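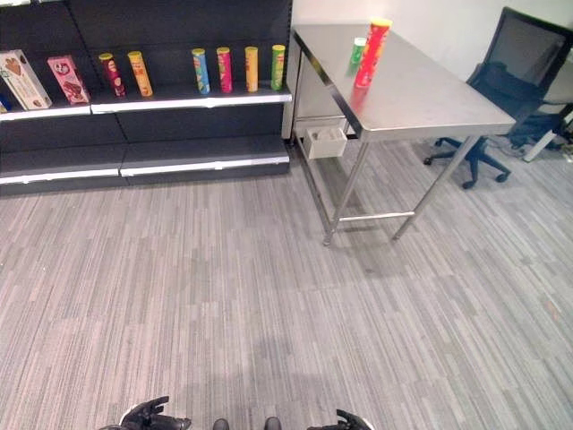

# The Snack Shelf at Famcombe, Before Anyone Gets Hungry

We run a small stockroom-turned-shop at the Famcombe building, and every so often the shelving gets emptied, wiped and filled again by people with strong opinions about cookies. What follows are some notes on the latest round, posted 11 April 2022, for those of you who keep asking what we sell and whether any of it is a vegetable. (No.)

The unit itself is dark gray with white trim along the shelf fronts, ordered through Wever after a long correspondence on the subject of brackets. It came with 81 clips and instructions for using 57 of them. The remaining clips live in a mug.

## The cookie end

The tall box with the brown heart on it is our most romantic product and also our worst-behaved. It leans. The pink box next to it leans too, and I have decided to regard this as companionship. We tried a bookend for a while, a handsome cast-iron thing, and customers kept attempting to buy it.

Bottom shelf: vacant, as promised in the last newsletter. The plan was to put the heavy goods down there. The plan is still a plan, and in the meantime the shelf has a nice shine on it.

## The chip canisters

Chips go by color here, as nobody on staff has ever asked for a flavor by name. You want the green one or you want the blue one. There was a brief movement to arrange them like a rainbow, and it collapsed over where to put the pinkish red.

The spacing is a matter of taste. Mine is for a tidy row with even gaps and every face turned to the front. The prevailing taste is for a gap wherever somebody's hand last happened to be. I used to go along behind everyone nudging things into line, and I got through a whole May that way before I noticed my lunch breaks had gone missing.

A couple of canisters are also to be found over on the steel table, a tall red one and a smaller green one. The table is where things go to be decided about. Some of them have been decided about for weeks. It's a good table, easy to wipe, and it shows every smudge you ever made, so please stop leaning on it while you choose.

## The upper shelf

Green bottles went up high in this arrangement, with the round tubs and containers along at the right-hand end. I voted against this. My view is that anything with a lid belongs at elbow height, where a person can read it without standing on a crate, and my view was entered in the minutes and left there.

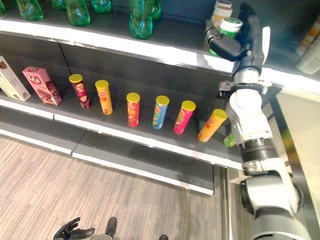

The argument on the other side was that bottles look handsome when the lights catch them, and I'll admit they do. Green plastic has never had it so good. The crate now has its own spot by the door, and you may borrow it if you put it back.

## Odds and ends

Price labels are coming. Priltska quoted us for a set of 101, in a typeface that looks like a wedding invitation, and we are waiting to see whether they do a plainer one. Until then, ask at the desk and somebody will tell you a number with great confidence.

Restocking requests go in the Naidoo tin (the old biscuit tin with the dented corner). Two requests per person, please. Whoever keeps writing "soup, hot" should know that we have read every one of them and that the answer hasn't changed.

The next batch of pictures will go up once the bottom shelf has something on it.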